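2월 소식: 온투리 진료소의 약 대기 시간에 대하여

마지막 업데이트: 2024년 2월 13일

안녕하세요. 스칼브리지(Skalbridge) 주민 건강 모임에서 소식을 전해 드립니다. 저는 한국어로 글을 쓰는 것이 아직 조금 어렵습니다. 그래서 틀린 표현이 있으면 너그럽게 읽어 주시고, 알려 주시면 다음 호에서 고치겠습니다.

지난 1월에 우리 모임은 은툴리(Ntuli) 진료소의 약국 창구에 대한 설문을 하였습니다. 제목에 쓴 "온투리"는 이 동네의 한국 사람들이 오래전부터 부르는 이름이고, 공식 이름은 은툴리 진료소입니다. 설문지는 모두 517장이 돌아왔습니다. 한국어, 영어, 그리고 다른 두 언어로 만들었는데, 한국어 설문지는 생각보다 많이 돌아와서 저는 기뻤습니다.

가장 많은 불만은 의사를 만나는 시간에 대한 것이 아니었습니다. 진료는 예약한 시간에 대체로 시작된다고 많은 분들이 쓰셨습니다. 문제는 그다음입니다. 진료가 끝난 뒤에 약을 받으려면 다시 번호표를 뽑아야 하고, 그 줄은 예약 환자와 예약하지 않은 환자를 구별하지 않습니다. 대답한 분들 중에서 69퍼센트가 "약을 기다리는 시간이 진료 시간보다 길었다"에 표시하였습니다.

매달 같은 약을 받는 분들에게는 이 일이 특히 힘듭니다. 혈압약이나 당뇨약은 처방이 바뀌지 않는 달이 많은데도, 반나절 일을 쉬고 와야 합니다. 한 분은 설문지 뒷면에 이렇게 쓰셨습니다. "오전에 왔는데 점심 후에 약을 받았습니다. 그날 일당은 없었습니다." 또 다른 분은 줄이 너무 길어서 그냥 집에 갔고, 그래서 나흘 동안 약을 먹지 못했다고 하셨습니다.
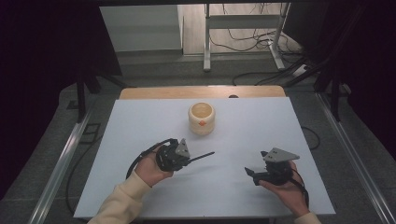
우리는 이 결과를 가지고 진료소의 운영 담당자와 만났습니다. 담당자는 창구가 두 개 있지만 약사가 부족하여 오후에는 하나만 연다고 설명하였습니다. 새 약사를 뽑는 공고는 이미 냈지만 지원한 사람이 적었다고 합니다. 우리는 그 사정을 이해합니다. 약국에서 일하는 분들도 점심을 제때 먹지 못한다고 들었습니다. 그러나 사람을 뽑을 때까지 아무것도 바꿀 수 없다는 대답에는 동의하기 어려웠습니다.

그래서 우리는 두 가지를 부탁하였습니다. 첫째는 매달 같은 약을 받는 환자의 약을 하루 전에 미리 포장해 두는 것입니다. 이웃 도시 플로브리지(Florbridge)의 진료소에서는 이 방법을 벌써 쓰고 있습니다. 그곳에서는 환자가 전화로 날짜를 정하고, 따로 만든 작은 창구에서 이름과 생년월일을 확인한 뒤에 약을 받습니다. 둘째는 번호표 기계 옆에 지금 몇 번을 부르고 있는지 보이는 화면을 놓는 것입니다. 지금은 직원이 목소리로 번호를 부르는데, 귀가 어두운 어르신이나 영어 숫자에 익숙하지 않은 분은 자기 차례를 놓치는 일이 있습니다.

담당자는 첫째 부탁을 다음 운영 회의에 올리겠다고 약속하였습니다. 화면에 대해서는 예산이 없다고 하였습니다. 우리 모임의 기금에서 2000랜드를 보탤 수 있다고 말씀드렸고, 진료소가 외부의 돈을 받아도 되는지 먼저 확인하기로 하였습니다. 아직 답은 오지 않았습니다. 답이 오면 다음 소식지에 그대로 싣겠습니다.

그동안 회원 여러분께서 알아 두시면 좋은 것을 적습니다. 처방전이 바뀌지 않은 분은 오네티(Onetti) 거리에 있는 약국에서도 약을 받을 수 있는 경우가 있습니다. 모든 약이 되는 것은 아니므로 가시기 전에 전화로 물어보시기 바랍니다. 처방전 원본과 신분증이 필요하고, 가족이 대신 받으실 때에는 환자가 서명한 종이도 가져가셔야 합니다. 서명 종이의 양식은 은툴리 진료소 접수대에 있습니다. 한국어 번역은 우리 모임에서 만들어 두었으니 필요하신 분은 말씀해 주세요.

약이 떨어질 때까지 기다리지 마시고, 일주일분이 남았을 때 움직이시는 것을 권합니다. 줄이 길어서 돌아가셔야 할 때에도 접수대에 꼭 말씀하십시오. 며칠분의 약을 먼저 줄 수 있는지 간호사에게 물어봐 달라고 하시면 됩니다. 항상 된다고 제가 약속할 수는 없지만, 설문에 답한 분들 중에 그렇게 약을 받은 분이 계십니다.

설문지를 아직 가지고 계신 분도 버리지 마시고 보내 주세요. 이번 계산에는 들어가지 못했으나 뒷면에 쓰신 이야기는 모두 읽고, 진료소와 다시 만날 때 이름을 빼고 전하겠습니다. 통역을 도와주실 분도 찾고 있습니다. 의학 용어를 몰라도 괜찮고, 한 달에 오전 한 번이면 됩니다. 모임 사무실로 전화하시거나, 모임 날에 오셔서 저에게 직접 말씀해 주시면 감사하겠습니다.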